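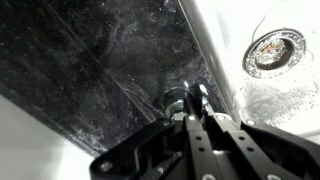
Tomia, 27 de julho de 2019

Pesquisar na comunidade Buscar Todas as categorias

A liga acabou e voltou com outro nome. Meu carnê ainda vale?

quarta_descida

Torço para o time de futebol americano de Tomia desde que ele jogava num campo com uma goleira de handebol esquecida na end zone. No ano passado comprei o carnê da temporada inteira, 168 reais, parcelado em três vezes, porque sou um homem de fé e de pouco limite no cartão. A liga fez quatro rodadas e suspendeu o campeonato "por ajustes de calendário". O ajuste foi não ter mais calendário.

Agora anunciaram o retorno. Nome novo, logotipo novo (uma águia com cara de quem perdeu o ônibus), regras novas, sem kickoff, e os mesmos seis times, com as mesmas camisas e um adesivo por cima do emblema antigo. A estreia é em agosto, contra Satalham. Escrevi para perguntar se o carnê vale e me responderam que a nova liga "não possui relação com competições anteriores". Quem assinou a mensagem foi o mesmo departamento que me vendeu o carnê, com o mesmo e-mail.

Tenho como usar as rodadas que faltaram ou pedir o dinheiro de volta? A venda foi feita pelo aplicativo da Jumley, se isso ajuda. E vale a pena ir à estreia ou espero para ver se existe segunda rodada?

safety_sem_pressa

Vale a pena separar as duas coisas, a liga e quem te vendeu.

A liga nova pode até ser outra empresa no papel, mas o seu comprovante diz quem recebeu o dinheiro. Abra o pedido no aplicativo e procure o campo "organizador". No meu caso aparecia o clube, com o CNPJ dele, e o clube continua exatamente onde estava, inclusive devendo uma mão de tinta na arquibancada. Foi para o clube que mandei a cobrança, por escrito, pedindo a devolução proporcional às rodadas que não aconteceram. Anexei a tabela original e a nota de suspensão. A Jumley entrou em cópia, por ter intermediado a venda.

Levou umas cinco semanas. Primeiro me ofereceram um boné. Depois dois bonés. Na terceira mensagem citei o Procon e o reembolso apareceu, sem boné nenhum, o que achei mesquinho da parte deles.

Se você pagou em três vezes no cartão, ligue também para a operadora e pergunte sobre contestação por serviço não prestado. O prazo varia e pode já ter passado, mas a ligação é de graça, fora a música de espera.

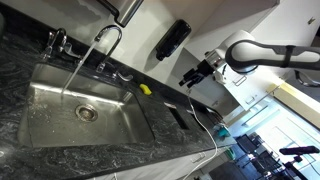 Guarde tudo em PDF antes de reclamar. O site da liga antiga ainda estava no ar semana passada, com a classificação congelada na quarta rodada e o nosso time em primeiro lugar, coisa que pretendo emoldurar. No dia em que alguém esquecer de renovar o domínio, a sua tabela some junto.

Sobre a estreia, eu vou. Compro ingresso avulso na bilheteria, jogo por jogo, e não entrego mais dinheiro adiantado a quem troca de águia. O último jogo contra Satalham teve 1030 pagantes e um fumble retornado por um sujeito que correu para o lado errado e depois corrigiu. Espetáculo não falta.

Trinh_do_fundao

esquece o carnê cara, isso já era. no meu tempo a gente pagava na mão do roupeiro e ninguém tinha aplicativo

e liga sem kickoff não é futebol americano, é reunião de condomínio com capacete

punt_na_terceira

Só um complemento. Eu tinha o mesmo carnê e o clube me deixou trocar as rodadas restantes por entradas da temporada nova, mas foi no balcão da sede, falando com gente. Por e-mail a resposta era aquela mesma, de que nada tem relação com nada. Leve o carnê impresso e vá cedo. Pedi que anotassem a troca no verso, com carimbo. O carimbo ainda é o da liga antiga.

Usamos cookies para melhorar sua experiência na comunidade. Ao continuar navegando, você concorda com a nossa política. Aceitar

Fale conosco | © 2019 Comunidade Arquibancada | Voltar ao topo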